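When the Grip Reads Closed

A fault in the finger sensing of a hand-held gripper cost one packing project most of a season's work. The review that followed has changed how its recordings are accepted.

The first sign of trouble at Getach was a pouch on the floor. In April, a robot arm trained to place snack packages into divided containers closed its fingers on a pouch, lifted, and carried nothing across the table. The controller reported a secure hold for the whole of the move. The arm then opened its fingers over the container, logged a successful placement, and went back for the next item.

The event was recorded as a dropped load and given the lowest severity. No person was inside the work area and nothing was damaged. Eleven more events of the same type were entered before the end of the month, and at that point the matter was passed to Fisent, the contractor responsible for the training recordings.

Fisent does not collect its recordings from the arm itself. Operators carry out each task with a pair of hand-held grippers, and the motion and finger opening are stored for later training. The method is fast and needs little floor space. It also means that any error in the hand-held unit is passed on to the machine that learns from it.

The recordings

The reviewers began with the set used for the pouch task, which held 3,449 recordings. For each one they compared the stored finger opening with the matching video. In 1,916 recordings, the stored value reached fully closed while the fingers were still visibly apart. All of them had been made with the same right-hand unit.

The cause was a small magnet in the finger linkage. It had been fixed with an adhesive that softened as the housing warmed, and over a long session the magnet turned slightly in its seat. The sensor continued to report clean, steady values, and the automatic checks looked only for missing or noisy data. A steady error passed every one of them.

Rigid items hid the problem further. A box stops the fingers at a known width, and the arm's own force limit made up for the difference. A flexible pouch offers no such stop. The arm learned that a light touch on the film was the same as a firm hold, and it behaved accordingly.

The maker of the unit, Stetotier, was informed and accepted the finding. It has replaced the adhesive with a mechanical pin and now asks users to recheck the closed position after every 70 recordings. The earlier manual called for a check only at the start of the day.

A question of severity

The independent assessment was carried out by Ó Riain, a safety consultancy. Its report gives limited attention to the magnet and a good deal to the incident log. Under the rules in force at the time, a drop was serious only if the load was heavy or a person was near. A controller reporting a hold it did not have was not a category at all.

The assessors recommended that such a report be treated as a safety matter whatever the load. The same software was due to be moved to a line handling glass jars, where staff work within reach of the arm. That move was put off, and the new category was adopted without changes.

They also criticized the handling of operator comments. Two operators had written in the session notes that the right gripper felt "loose on closing." The notes were stored with the recordings but were not read as part of acceptance. A comment on equipment now places the session on hold until a supervisor clears it.

Recording the task again

Fisent withdrew the whole set, including the recordings that showed no error, and began again with the pinned units. The target is 1,000 accepted recordings for the first release. Sessions are shorter than before, and the fingers are closed on a gauge block at each check. 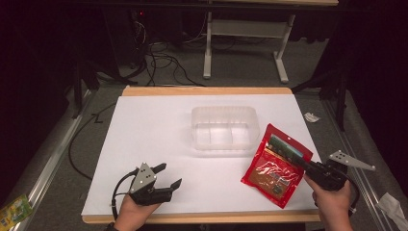 What remains open

The arm at Getach is running again on rigid items only. Pouches are packed by hand until the new set has been trained and tested. The test plan requires the arm to detect an empty grip and stop, in addition to completing the placement.

One recommendation has not been settled. Ó Riain asked that older sets made with the same model of gripper be reviewed, including those already supplied to other customers. Fisent has agreed to review sets involving flexible packaging. The two parties are still discussing the rest.

Comments (3)

linkage_dave
We had a magnet creep in a rotary encoder years ago, same story. Noise checks will never catch it. Put a hard stop in and compare against it every cycle.

M. in packaging
Would like to know if the other customers have been told yet. The article is not clear on this.

tapeandshims
Good to see the operator notes mentioned. Ours go in a folder and stay there.

Contact the editors | Copyright, all rights reserved | Back to top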